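机械臂和厨房台面共用一张桌子，我攒下来的规矩

写于2025年4月15日

先说一句，我不是做安全认证的，就是个爱做饭、又爱折腾机器的人。家里工作间那张台子，一半当厨房练习台，一半给机械臂用，前前后后改过好多次摆法。Pacita Javier 上回来串门，看我贴在墙上的那张纸，说你干脆写出来算了，省得大家一个个来问。行吧，那就写出来！下面这些都是我自己天天在用的土办法，正式的标准该看还得看，机器自带的手册更要看，我这边只管桌面上的事。

一、先划圈，再摆东西

我以前的毛病是先把碗碟杯子铺一桌，然后才想起来机械臂够得着哪儿。现在反过来：先断电，用美纹纸在桌上贴出手臂能伸到的最远一圈，圈里头只放这次要用的东西。手机、水杯、钥匙，统统出圈。（我的手机就是这么摔过一回的，屏幕碎得跟蜘蛛网似的。）

圈外再留30厘米，这一条是从 Haltwood 工作坊的墙上抄来的，他们那边叫“袖子线”，意思是人站着的时候袖子也别飘进去。我试了试，觉得这个距离刚刚好，伸手拿东西不别扭，也不至于一走神就凑上去。

二、练手先用假的

别一上来就拿玻璃碗和真鸡蛋。玩具水果、空瓶子、轻一点的塑料杯，掉了捡起来接着来，心情都不一样。我有一个抽屉专门放这些，标签上写“可摔”。真要换成正经餐具，我的规矩是同一个动作用假的连着做顺8次，中间失手一次就从头数。听着有点轴，可是自从这么干，扫玻璃碴的簸箕就没怎么动过了。

还有，形状要杂一点。圆的、弯的、扁的、带叶子的都放几样，光拿一种杯子练，换个碟子它就懵。

三、线要有去处

电缆这件事我唠叨最多，Everett Yazzie 都会背了。手臂上的线要留够弯的余量，绷太紧了一转就拽接头，留太长了又会扫到桌上的杯子。我的做法是关电以后用手慢慢把手臂带到最远、最高、最拧巴的几个姿势，看线在每个姿势下是什么样（你的机器能不能用手带，先翻手册，有的不行）。扎带别勒死，能塞进一根小指头就可以。用魔术贴的更好，拆起来不用剪刀。

桌沿那一段要固定住，别让线垂下去绊脚。我用的是 Gondadeck 的理线夹，背胶款，贴之前拿酒精把桌边擦一遍，不然过一阵子准掉。

四、开动之前看一眼台面

我管这个叫“一眼关”。手放在急停旁边，眼睛从左到右扫一遍：有没有杯子歪着，瓶盖拧紧没有，线有没有压在什么东西底下。瓶瓶罐罐尤其要查，酱料瓶没盖好被夹一下，那个场面你想象一下……清理起来真的要命，缝里全是。
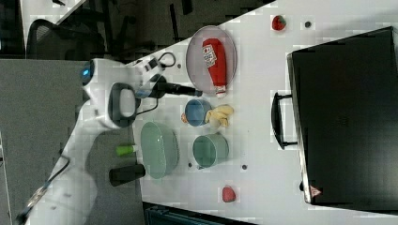
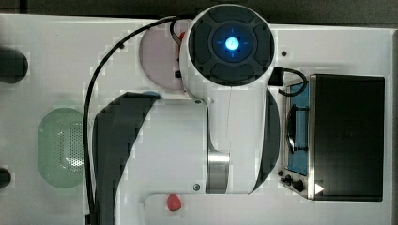
两张都是白桌面，东西掉在哪儿一眼就能找着，这也是我一直没换深色桌子的原因。

五、带电的厨具单独算一类

烤箱、电水壶这类东西上桌，我会多加几道手续：

插头先拔掉。练开门、练拧旋钮，都不需要它真的热起来。

炉门打开以后的那一块地方，也要算进手臂的活动范围里。光按关着门的大小来留空，门一开就不够用了。

底下垫防滑垫，推一推，不晃再开始。

如果之前真烤过东西，等凉透。我会拿手背在外壳旁边试一下温度，然后再多等一会儿。硅胶夹头碰上烫的金属是什么味道，我闻过，不想再闻第二次。

Bernadette Strickland 比我还严，她的烤箱和机械臂干脆不插同一个插排，一个开着另一个就必须关着。地方够的话，我觉得这个值得学。

六、速度从慢的来

新摆法的头一遍，我都把速度调到很低，能多低就多低。慢得急人？急也忍着。慢的时候你能看出来它是要擦着碗边过去，还是真的会撞上。确认没事了，一点一点往上加，每加一档就再把整套动作看完一遍。最后我自己用的速度最多也就到上限的26%，够使了，家里又不赶工。

速度调高之后人就退到袖子线外面去。想调整东西的位置，先停，再伸手。这一条不讲情面，来我家的人都得守，Hollis Mbeki 头一天来就被我喊住过。

七、脏了怎么擦

关电，等手臂停稳，再拿布。桌面用中性洗涤剂兑水，布拧干，从干净的地方往脏的地方擦。桌上要是有螺丝孔，别把水直接倒上去，孔里积了水很烦人，用棉签蘸出来。手臂外壳只用微潮的布，关节缝那里我用软毛刷，干刷，不喷任何清洁剂。

碰过真食物的夹头要单独拆下来洗，晾干再装。练习用的夹头和碰食物的夹头我分成两套，盒子盖上拿记号笔写清楚，混了就白分了。

八、纸条贴在看得见的地方

规矩写在电脑里等于没写，反正我是不会去翻的。我那张纸就四行，贴在急停按钮正上方，字写得老大：

桌上有没有多余的东西
线顺不顺
插头拔了没有
人在不在线外

纸会卷边，Yolanda Begay 教我拿透明文件袋套上再贴，油溅上去一抹就掉。我每年九月大扫除的时候把它揭下来重写一张，顺便想想有没有哪一行该改。去年改的是插头那行，以前写的是“烤箱关了没有”，后来觉得关了和拔了差得远，就换掉了。

你们要是有别的办法，尤其是怎么收那根老往桌边滑的线，留言告诉我，我真的还在找更好的夹子！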